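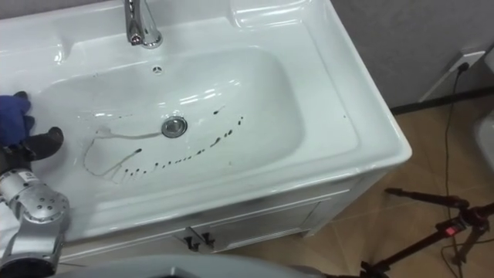
Basin with the streak and the arc of spots in the bowl.

Last updated: September 5, 2019

Sink-wiping notes, Rinurbridge. I still don't believe the Adum sheet, which says one pass with a cloth clears any glazed bowl. Which marks did they try? Toothpaste, mud, marker? The sheet says "everyday soil" and leaves it there.

My bet is on the curve. A flat rim is easy - you push and the dirt goes where you push it. In the bowl the cloth bridges over the small spots unless you fold it down to a pad. The ring of the drain is worse, and the sheet skips it.

Also not sold on the blue cloth. Videl swears by that kind, but we had the same talk in May over the Ban sponges and went back to cotton. 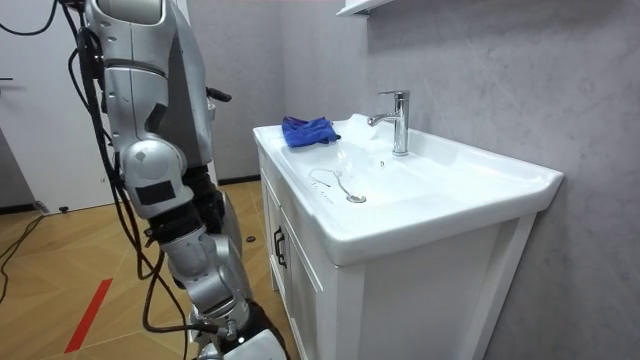 Before anyone calls it clean

Look from low down, with the light across the glaze. Check the back ledge and the overflow too. Write down the passes, and don't round down. I'd allow 8 before giving up on a mark. Log under 2081.
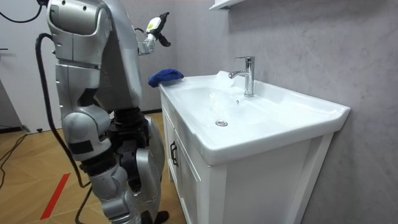 Should the cloth be damp or dry for the first pass?
Damp, wrung out hard. A dry one drags grit, and a soaked one just moves the dirt to the drain.

Comments

One pass? On my sink at home it takes three and some swearing.

Fold it in quarters and use a fresh face for the drain ring. Still wouldn't trust the sheet.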